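How to oil a bare wooden tabletop

Skill level: beginner
Time: one afternoon of work, then several days of waiting

These instructions are for solid wood tops that have either never been finished or have been sanded back to bare wood. If yours still has varnish or lacquer on it, strip or sand that off first. Oil can't get through varnish. It will sit on top and stay sticky.

To find out what you have, put a few drops of water on the wood and leave them for 5 minutes. If the water sinks in and leaves a dark patch, the wood is bare or close to it. If it stays in beads, there is still a finish or a lot of wax in the way. Try it in the middle and again near an edge, as old tables are often worn through in one place and sealed in another.

What you need

Hardwax oil or pure tung oil
White spirit (check the tin first, some oils want their own thinner)
Sanding block and paper in medium, fine and very fine
Lint-free cotton rags, more than you think
A white nylon pad for working the oil in
Vacuum cleaner with a brush head
Metal bucket with water in it, for the used rags
Gloves

I use the Nusora clear oil, which is thin and easy to spread. Hrvoje Vidmar, who taught me most of this, prefers a thicker one and warms the tin in a sink of hot water before he starts. Both work. Whichever you buy, read the drying times on the tin and follow those over mine.

Step 1: Get the top ready

Take everything off the table and, if you can, take the top off the frame. On most kitchen tables it is held by screws through small brackets underneath. Keep the screws in a jar. If the top won't come off easily, leave it where it is and cover the legs with old sheets.

Look over the surface for dents. A shallow dent can often be raised with steam. Lay a damp cloth over it and touch it with the tip of a hot iron for a few seconds at a time. Let the wood dry overnight before sanding. Dents where the fibres have been cut, such as a knife mark, won't come up this way and have to be sanded or lived with.

Step 2: Sand

Start with the medium paper and go with the grain the whole way along. Sanding across the grain leaves scratches that you won't notice until the oil goes on, and then you will notice nothing else. Keep the block flat and don't lean on it at the edges, or you will round them over.

When the surface looks even, vacuum it and move on to fine, then very fine. Stop there. Polishing the wood any smoother closes it up and the oil won't soak in as well. End grain is the exception. It drinks oil and goes much darker than the rest, so I give the two ends extra time with the very fine paper.

A lamp placed low at one side of the table will show up scratches you can't see from above. Do this after each paper.

Step 3: Raise the grain

Wipe the whole top with a damp cloth and leave it to dry. It will feel furry. Go over it once, lightly, with the very fine paper to take the fur off. If you skip this, the first wet glass will raise the grain for you and you will be sanding again.

Vacuum, then wipe with a rag and a little white spirit. Don't use a sticky tack cloth with oil finishes. Some leave a residue that shows as pale streaks. While the spirit is wet you also get a fair idea of the colour you will end up with.

Step 4: First coat

Stir the oil well, right down to the bottom of the tin. Pour a small puddle in the middle of the table and spread it out with the nylon pad, working along the grain. Add more as you need it. You want the wood wet all over but not flooded.

Leave it for 20 minutes. Dry patches will appear where the wood has taken everything you gave it, usually near knots and at the ends. Put a little more on those.

Then wipe off. This is the part people get wrong. Wipe until a clean rag comes away almost dry and the top has no wet shine left anywhere. Oil left on the surface turns to a gummy skin, and the only cure is to scrub it off with more oil or sand it.

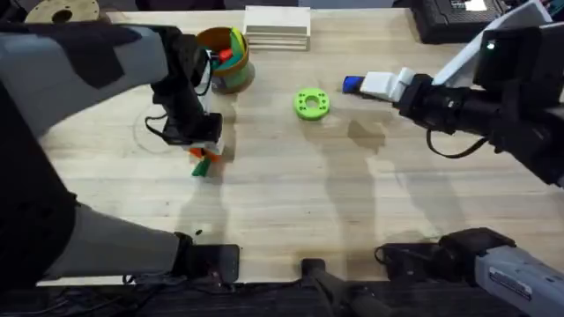

Do the edges straight after the top and wipe those as well, including the underside lip where drips collect. If the top is off the frame, oil the underside too. One coat there is plenty. It slows down moisture getting in from below and helps the board stay flat.

A word on rags – oily rags can heat up by themselves and catch fire if they are left bunched up. Put each one in the bucket of water as soon as you have finished with it. Afterwards, lay them out flat outdoors until they are stiff, and only then put them in the bin.

Step 5: Further coats

Leave the first coat overnight at least, or longer in a cold room. Rub your palm over the top in the morning. If it drags, wait. If it feels dry, rub it down lightly with a clean nylon pad, vacuum it, and put on the next coat in the same way. The second coat needs much less oil than the first.

I do 3 coats on a kitchen or dining table. A desk or side table can get by with fewer. Stojan Popescu has an old pine table from Lorkberg with 1811 cut into the rail, and he has never given it more than a single thin coat each January. It looks very good, but he doesn't let anyone eat soup at it.

Step 6: Let it harden

The surface will feel dry well before the oil has hardened. Keep water and hot dishes off it for a week or so, and don't lay a cloth over it in that time. Light use is fine after a couple of days if you are careful. Open a window when you can, as moving air matters more than heat.

Looking after it

Wipe up spills when you see them. Clean with a damp cloth and a drop of mild soap, then dry. Avoid spray cleaners, which strip the oil out bit by bit.

When the top starts to look dull or water stops beading on it, clean it, let it dry and wipe on a thin coat as in step 5. There is no need to sand the whole thing. For a ring or a scratch, sand just that spot with the grain, oil it, and feather the oil out into the wood around it. The patch may look lighter at first and will usually blend in over the following months.

Part-used tins form a skin because of the air inside. Decant what is left into a smaller jar, filled close to the brim, and label it with the name of the oil and the month you opened it.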